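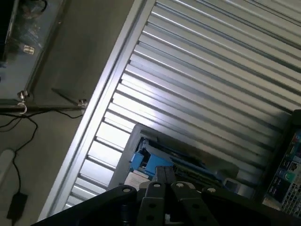
Caderno > Oficina > Tintas e vernizes > Entradas
Início Entradas Receitas Fornecedores Contactos

Lote 57 – verniz à base de água, ensaio de secagem

2/14/24

Comecei tarde, a balança não estabilizava. Calibrei duas vezes, ficou bem.

Base Stulico, 200 g por copo, três copos. Copo A sem aditivo. Copo B com espessante Wirkico, 12 gotas. Copo C igual ao B mas com mais água, a olho (mal feito, eu sei, repetir com pipeta).

Aplicado a trincha em provetes de pinho lixados a 180. Uma demão. O B puxa muito na trincha, deixa estria. O A escorre nas arestas. O C é o mais simpático de aplicar, mas levanta mais o veio da madeira e obriga a lixar entre demãos.

Ao toque: A seco primeiro, depois C, B ainda pegajoso quando fui almoçar. Não apontei as horas do B – perguntar à Lovely se ela viu.

Porta de enrolar fechada durante a secagem, por causa do pó. Da próxima experimentar com ela meio aberta e comparar.

O Wilfredo Gatchalian acha que o problema do B é a mistura e não a dose. Diz para juntar o espessante já diluido e mexer devagar, senão faz grumos. Pode ser, vi dois grumos no fundo do copo. Coar sempre!!

Viscosidade do B: 1075 no viscosímetro pequeno, fuso 3. A e C não medi, faltou limpar o fuso. Lovely Fajardo ficou de medir amanhã se ainda houver mateiral nos copos. Tapei com película.

A fazer:
– encomendar trinchas (as da Leclerc largam pêlo)
– etiquetar os provetes no verso, a lápis
– segunda demão só no A e no C
– pedir a ficha técnica nova à Ronora, a que temos é antiga
– riscar a receita do lote anterior, tem a proporção de água trocada

Teste de risco com a unha fica para março, quando estiver tudo curado.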